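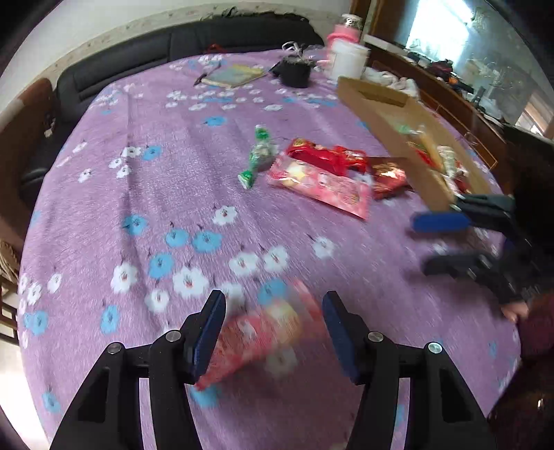

## 3 難易度に関する記述の分析

### 3.1 対象と手続き

分析には、ゲームレビューサイトCatgateに掲載された個人レビュー1,018件を用いた。対象作品はアクションゲーム『Treltetti』と、同じ開発元による前作『Costigan』である。いずれも発売後に難易度選択の追加アップデートが行われており、追加の前後でレビューの書き方を比べることができる。点数のみで本文のない投稿と、他サイトからの転載であることが明らかな投稿は、収集の段階で除いた。

コーディングは筆者のうちNilsuwanとLowtherの2名が独立に行った。判断が分かれたレビューについては、Brandãoを交えて協議し、全員が合意した分類を採用した。協議で最も時間を要したのは、皮肉として書かれた「簡単だった」の扱いである。前後の文で失敗の経験が語られている場合に限り、難しさへの言及とみなした。

### 3.2 分類

難易度に触れた記述は、次の3種に分けた。

- **体験型**:書き手自身がどこで詰まり、どのように先へ進んだかを述べるもの
- **比較型**:前作や同ジャンルの他作品を基準に難しさを述べるもの
- **助言型**:読み手の腕前を想定し、購入や設定の選択を勧めるもの

1件のレビューに複数の型が含まれることは珍しくなく、その場合は重複して数えた。ボス戦の攻略手順だけを書いた箇所は、評価を含まないためどの型にも入れていない。

図1 個包装の菓子と段ボール箱

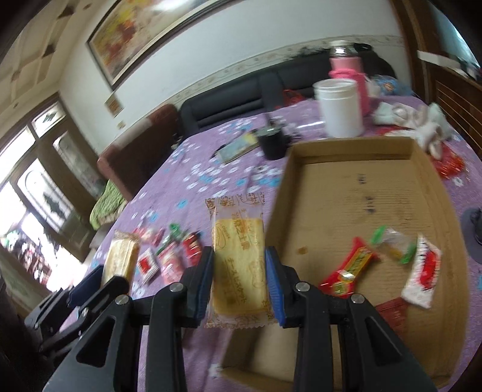
最終更新:8月

### 3.3 結果

『Treltetti』のレビューでは、アップデート前は体験型が多く、書き手が序盤の塔の場面で何度もやり直した経緯を長く述べる傾向があった。アップデート後は助言型が増え、「最初は低い設定で始め、慣れたら上げるとよい」という趣旨の文が繰り返し現れる。体験型の記述も残るが、どの設定で遊んだかを冒頭で断る書き方に変わっている。

『Costigan』では変化が小さかった。難易度選択の追加が遅く、その時点で投稿の大半が出そろっていたことが影響したと考えられる。追加後の投稿には再プレイの感想が多く、初回の印象と混ざって書かれているため、両者を切り分けることは難しい。

点数との関係も確認した。Catgateの採点は10点満点で、体験型を含むレビューでは高い点と低い点の両方に分布が広がった。比較型のみのレビューは中央に寄っていた。苦戦の経験は、達成感として書かれる場合と不満として書かれる場合があり、記述の型だけから評価の方向を読み取ることはできない。

### 3.4 先行研究との関係

MudgwayとMoulinは、投稿サイトIrkeroの調査で、助言型の記述が経験の長い書き手に偏ると報告した。本研究の資料では、投稿歴の短い書き手にも助言型がよく見られた。Catgateの投稿画面には「どんな人に勧めるか」という任意の記入欄があり、この欄が助言型の記述を促した可能性がある。欄を空白にした投稿だけを取り出した場合の傾向は、次節で扱う。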